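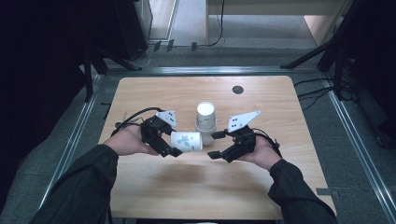

Paper cups on the meeting room table, Kistberg building.

Paper cups in the shared rooms: proposed change of supply
Posted by Raed Zein, Apr 1, 2023

Colleagues are invited to comment on the proposal to stop ordering plain white paper cups for the shared rooms and to order a printed cup in their place. Both kinds are in stock at present. The printed cup carries a small leaf and flower pattern in teal green and lavender. The supplier, Natico, has offered the two at the same price per carton of 200. Comments received in this thread will be considered before the next order is placed.

trurken_desk wrote:
The Trurken office supports the change. During March we placed the printed cups in the front meeting room and the plain cups in the kitchen. Visitors left fewer half-used cups behind in the meeting room, and we believe the pattern helps people recognize their own.

ground_floor_east wrote:
I must disagree with the previous post. Every cup in a carton carries the same pattern, so a person who sets one down next to another is no better off than before. A plain cup can be marked with a pen. I would ask that the plain cups be kept and that a pen be left beside them.

obi_house wrote:
Obi House has no preference as to the pattern. Our concern is stacking. The plain cups we receive come apart easily, while the printed ones tend to stick together, and staff often take two without noticing. Has this been raised with Natico?

Raed Zein wrote:
It has been raised. Natico has asked for the batch number from the side of the carton. Would Obi House please forward it.

ground_floor_east wrote:
I would add a question on size. The dispenser in our kitchen was bought for the plain cup. If the printed cup is any wider at the rim, the dispenser will have to be replaced, and that cost does not appear in the proposal.

trurken_desk wrote:
Our dispenser is the same model and takes both cups. It holds up to 60 when full. We do find that the last 4 or so have to be pulled out by hand, whichever cup is used.

obi_house wrote:
The batch number has been sent. We have also put the open carton aside in case Natico wishes to collect it.

Raed Zein wrote:
Thank you. The next order will be split evenly between the two kinds, six cartons in all, and each office may state which it would like to receive. Ground Floor East will be put down for plain cups unless I am told otherwise.

ground_floor_east wrote:
Plain, please. The request for a pen stands.

Last updated Apr. by the shared rooms office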